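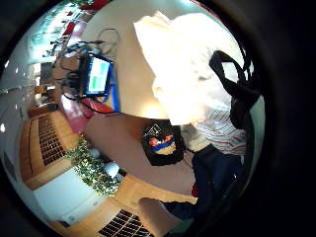 Hand-Held Gripper Comparison – Pre-Session Inspection Checklist
Narwood Test Area, Units Jurholm and Stedley
Completed by: Jolien Koster
Last updated: Sat 11 May

To be completed before each comparison session. Items marked "Fail" must be cleared before the unit concerned is handed to an operator.

1. Work area

1.1 Cables on the tabletop routed away from the table edge. FAIL
Comment: Cables are looped over the edge near the display. Reroute and tie down.

1.2 Bags and personal items clear of the operator's standing position. FAIL
Comment: Open container or bag on the floor by the table. Move to the shelf.

1.3 Display in reach and readable from the operator's side. PASS

1.4 Lighting even across the work surface. FAIL
Comment: Strong glare in the fisheye view. Lower the exposure setting on both units before any recording is compared.

2. Gripper units

2.1 Fingers open and close fully without sticking. Jurholm: PASS. Stedley: PASS
Comment: Stedley trigger is noticeably stiffer. Two operators have asked for a lighter spring.

2.2 Finger pads free of cuts and lifting edges. Jurholm: PASS. Stedley: FAIL
Comment: Left pad lifting at the tip. Replacement pads are on order from Ragab.

2.3 Weight as carried, including camera and battery. Jurholm: almost 800 g. Stedley: not taken, scale in use elsewhere.

2.4 Wrist strap attached and locked. Both: PASS

3. Camera and controller

3.1 Lens clean, mount tight. Both: PASS
Comment: Stedley mount screw took a quarter turn. Check again after the first run.

3.2 Controller connects within 9 seconds. Jurholm: PASS. Stedley: PASS on second attempt
Comment: Record any further failed attempt in the log, with the firmware version.

3.3 Emergency stop tested on the bench arm. PASS

4. Session limits

4.1 No more than seven runs per operator before a break.
4.2 Each object is to be picked three times with each unit – same operator, same starting position.
4.3 A dropped unit is withdrawn until Section 2 has been repeated in full.

Result: NOT RELEASED. Items 1.1, 1.2, 1.4 and 2.2 open. Jurholm may be used once Section 1 is cleared. Stedley remains on hold pending new pads. The pad inspection interval will be reviewed in September.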